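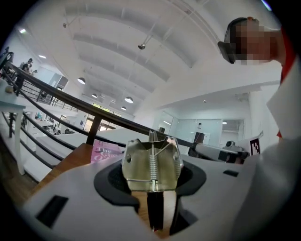

Jaw bracket and spring on the hand-held gripper, upstairs

7/9/23
By the author
Filed under: Build Diary / Robots and Automation
4 min read

Long session at the shared workshop, most of it on the jaw. I wanted to get the write-up done tonight while I still remember which changes I made in which order, after the mess I got into with the February notes.

The bracket is the third version. The first was bent from sheet that was too thin and the jaw twisted when I squeezed something off center. The second was stiff enough but I put the two side holes a little too low, so the finger rubbed on the housing at the end of its travel. For this one I drilled before bending and left the notches in the upper edges deeper than I thought I needed. It went into the recess with a bit of filing on one corner. I still don't like the bend on the left. The vise at Trotmont has a worn jaw and I should have clamped a strip of scrap behind the metal.

The spring is from a bag of 50 I bought from Leinonen. They are all supposed to be the same and they are close. I tried four and kept the one that returned the finger most evenly. The old spring was so strong that my hand got tired after ten minutes, and that matters with this tool, where I am the motor. The whole point is that I do the task by hand and the arm at home copies it later. If I am fighting the spring, then the arm learns to fight the spring too.

I ran a test of 100 open and close cycles before lunch, just squeezing and letting go and writing down when it stuck. It stuck six times, all in the first half. I put a drop of light oil where the bracket meets the finger and after that it was clean. I'm going to do another hundred tomorrow with the oil wiped off to find out if the oil fixed it or if the parts had just worn in.

The marker card took longer than it should have. The printed tag has to stay flat and square or the software at home reports the position jumping. I had it on thin card before and it curled in the damp. The new one is white card, two layers glued together and pressed under a toolbox overnight. I checked the black border with a ruler and it measured the same on all four sides. The Ladard tracking script picked it up on the first try from arm's length. From across the table it dropped out now and then, more when I turned toward the big glass doorway. Daylight is probably washing it out. I could print on matte paper, or I could work later in the day.

I did the fitting upstairs on the mezzanine. The bench downstairs is better but the drill press was going and I couldn't hear the small click the jaw makes at full close. Upstairs has decent light from the pendants and I can leave parts on the table and find them again. The railing makes me nervous with small screws. I lost one over the edge last winter and never found it.

Money so far: 172 on parts for the gripper itself, not counting the arm. I set aside 200 for this stage, so there is a little left. Most of it went on the housing, which I had printed at Zekent after my own printer warped two in a row. Their print was cleaner than mine and the slots came out the right size without cutting. I would use them again for the next one, but I'd ask for thicker walls around the recess. When I press hard with my thumb I can feel it give.

Things still wrong. The cable wants to pull to the left and needs a clip or a tie. The finger has a dark rubber sleeve on order that hasn't come. The mount for the arm is still drawn for the second bracket, so the holes won't line up until I redo it. And I haven't decided how to record the jaw opening. I could read it from the picture, or put a small sensor on it and have one more thing to wire.

The plan was to have 3,000 short recordings by the end of the year, picking up cups, pegs, cloth, that kind of thing. I have almost none that I'd keep. The early ones were made with the first bracket and the jaw moves differently now, so they probably all have to go. I moved them to a separate folder and didn't delete them.

Swept up, signed the tool sheet, took the two spare springs home in an envelope. Need to buy oil and 3 mm screws. Also return the ruler.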